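Bineck says its bins sort returns faster. The bins tell a longer story

9 May 2023

Bineck, the returns and resale outfit that took over the old Notar warehouse last year, announced in April that it had shortened the trip an item makes from the loading dock back to a shelf. The company calls the new setup Okosine. Stripped of the name, it is a row of large bins on worktables, into which mixed goods are emptied and then taken out one at a time.

According to the press release, a site with 25 bins can clear a day's returns in a single shift. The release does not say how many returns that is, or what kind. A bin of boxed phone chargers is one thing. A bin of assorted small goods with no packaging, which is what most shops send back, is another.

Emptying mixed goods into a bin is an old idea, and most places that tried it went back to shelves and trays. Small things slide under bigger ones. Round things roll to the low side. Bineck says sloping walls take care of this by bringing goods toward the middle of the floor, where they are easier to reach. That may be so. It would be more convincing with a figure attached, and when we asked for one we were told the company was "still gathering that."
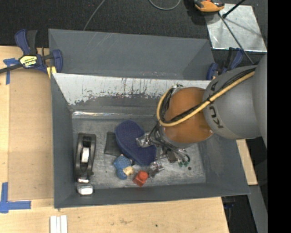
Photo: Bineck press office

The bin in the company's own photo has had a hard life. The pale surface on the inner back wall is scuffed and streaked, worn away to gray along an uneven edge, and the floor is covered in fine scratches. Anyone buying a few dozen of these would want to know how long the surface lasts and who pays for the next one. The price list, which Bineck sent on request, puts a single bin at $305 and says nothing on either point.

There is also very little in it. A dark blue oval object lies near the center, with a red item in there too. A real test would be a bin filled to the level a busy site fills it, and Bineck has not published a picture of one.

Swati, a discount chain with seven stores, is the only customer named so far. It has taken the system on trial at one location and says it is "pleased with early progress." Asked what it was measuring, the chain said it would share results when the trial ends. It gave no end date. A spokesperson did confirm that fragile goods and anything with a cord are still being handled on the old tables, by the same staff as before – a sizable exception for a store that sells lamps and hair dryers.

Bineck's other claim is that Okosine cuts damage to goods by 50 percent. The comparison is with "typical handling," a term the release leaves undefined. We asked whether it meant the company's own earlier process or somebody else's. The answer was that it reflected "a range of industry conditions."

None of this means the bins don't work. Returns are a costly headache for small chains, and a cheap way to get goods back on sale would find buyers quickly. But the evidence on offer is one customer, one trial and a percentage with no starting point. Bineck says a fuller report is on the way and that it will include breakage counts by type of item. It did not say whether the goods now kept out of the bins will be part of that count.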